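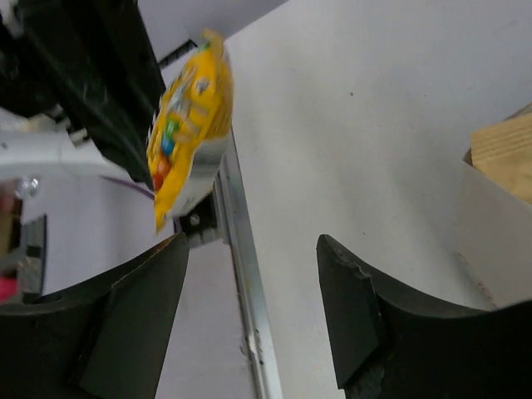
The Tundwood pantry shelf comes in one flat box, and it took me a whole Sunday afternoon to decide where it should stand. I bought it in May, when we moved to a smaller flat with no proper pantry, only a hollow in the wall beside the fridge. I had measured this hollow many times. My old shelf was made for tins and jars, and the food in our home is mostly not in tins and jars. It is in bags. A yellow bag of candy, shiny and crinkled, with a crimped seal on top, will not stand on a normal shelf. It leans, then it slides down on its neighbour, and after a week the rice is under the crisps and I buy rice again. So I was looking for a shelf that understands bags.

Tundwood sells this model in two widths. I have the narrow one. It has five levels: three are plain shelves, one is a shallow drawer, and the top one is a rail with clips, which hang down like in a wardrobe. I paid 125 dollars, and the delivery was free to our suburb. My neighbour has the wide one in her garage and told me she paid 200, but hers came with wheels.

Putting it together

The instructions are drawings only, without words. For me this is good, as I don't need to translate anything, but drawing number four shows the side panel the wrong way around, or I read it the wrong way around. I put in all the screws and had to take them out again. There are 34 screws in the bag, all of one length, and I am thankful for this. The key in the box is too short for my hand and I used my own.

When it was finished it stood straight on the kitchen floor. On the old floorboards of the hallway it rocked a little, and there are no feet to adjust. I folded a piece of cardboard under the left back corner. For this price I would expect feet.

The rail

This was the reason I chose this shelf. The clips run along the rail and each one opens with two fingers. The spring is strong. My son could not open it at first, and he is nine, but after some days he learned to press near the hinge. Light bags hang very well: sweets, crisps, dried seaweed, tea in paper bags. You push them aside as you push shirts and you find what you want.

Heavy bags are another matter. I tried one kilo of flour and the clip held it for one night. In the morning the flour was on the shelf under it, luckily still closed. Now I keep flour, sugar and lentils on the plain shelves and use the rail only for light things. The leaflet says nothing about weight and I think it should.

One more remark about the rail. It is open at the right side, and a clip can travel off the end if you push with energy. I put a rubber band there. It is ugly but it works.

The drawer and the shelves

The drawer runs smoothly and stops softly. It is too shallow for spice jars to stand, so mine are lying down, and I have written the names on the lids and again on the sides. The plain shelves have a small raised edge in front, low enough to lift a jar over and high enough to stop an onion. I like this edge more than anything else on the product.

The surface is white and slightly rough. Turmeric left a yellow shadow on it that I could not remove with dish soap. Lemon juice made it paler. If they had a darker colour I would have taken it.

Compared with the Rirkero

Before ordering I visited a friend, Salamatu Adjei, to look at her Rirkero cupboard. It is a nicer piece of furniture. It has doors, and in a kitchen where guests sit this is important. But it has no rail, and her bags live in baskets, so she takes out the whole basket every time she wants raisins. She says she is used to it. I also looked at the Pálfi trolley in the shop, but the lowest level was so close to the floor that I could not imagine sweeping under it.

After some weeks

I still use it every day and nothing has broken. One clip has become loose and opens by itself. I wrote to Tundwood and they answered the next morning that spare clips are sold only as a full set. I don't find this very kind, for one clip.

I would recommend it to people with a small kitchen, many packets and a flat floor. If your floor is like my hallway, or if you store flour by the sack, look for something else.

Four stars. The missing one is for the feet.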